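3.2 Litter handling and early socialization

Whelping notes were kept by the breeder at each of the two kennels, Vukard and Kurkotdale, on the same sheet (Appendix B). Twenty-six pups in total, all giant breed, all raised indoors until week eight. One Kurkotdale litter came early and was sheeted a day late - we kept it in, see 3.5.

Handling began on day 3. Each pup was lifted, turned, feet touched, set back. Short sessions, 30 seconds per pup in the first week, longer after. Treatment litters got the extra surfaces (rubber mat, wire grid, a damp towel) and control litters did not. Everything else the same: same feed, same worming schedule, same heat lamp height as far as the breeders could manage.

Weights were taken before the morning feed. Thampi did the Vukard litters, Gowda did Kurkotdale. Scales were swapped between sites at the halfway point so that any drift would show up in both.
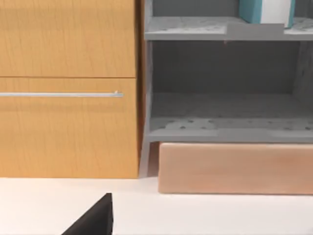 From week four the pups were moved to a larger pen with access to a second room. Dams could leave by a low barrier. Two dams stopped going back in at night before week five and those litters were weaned sooner than planned; both were control litters, wich matters for the weight curves and is dealt with below.

3.3 Startle and recovery test

Run at week seven, one pup at a time, dam out of hearing. A metal pan was dropped behind a screen and the observer timed from the drop until the pup took a step toward the handler. Cap was 25 seconds. Pups that hit the cap were scored as not recovered and picked up right away.

Scoring was done live by Fothergill and a second time from video by Riquelme, who did not know which litters had been handled on the extra surfaces. Where the two disagreed by more than a second the video time was used. Most of the disagreement was over what counts as a step - a pup that leans, shifts a front foot and sits again was scored both ways early on. Rule after that: both front feet have to leave the spot.

No pup was tested twice. Pups that had been fed less than an hour before were held over to the afternoon.

Figure 4. Study room.

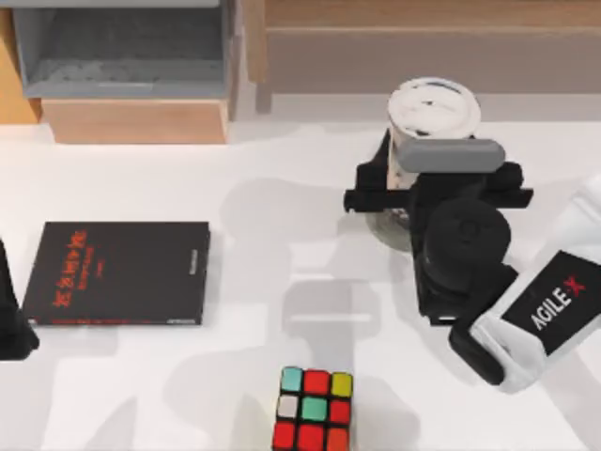 Page last modified: September, 4:40 pm (S. Ekinci)

3.4 Placement and follow-up

Owners were sent a form at 12 weeks. Questions on house training, car travel, strangers at the door, other dogs, sleep. Free text box at the end, which most people used to tell us the pup's new name. Forms came back by mail or email, a few by phone, and Ekinci entered all of them.

Owners were not told which group there pup came from. Breeders obviously knew, and some owners may of course have asked them. We did not try to control for this.

3.5 Exclusions

The late-sheeted litter is missing one weight per pup. Left blank, not filled in. One pup with a heart murmur was left out of the startle test on the vet's advice but stays in the growth data.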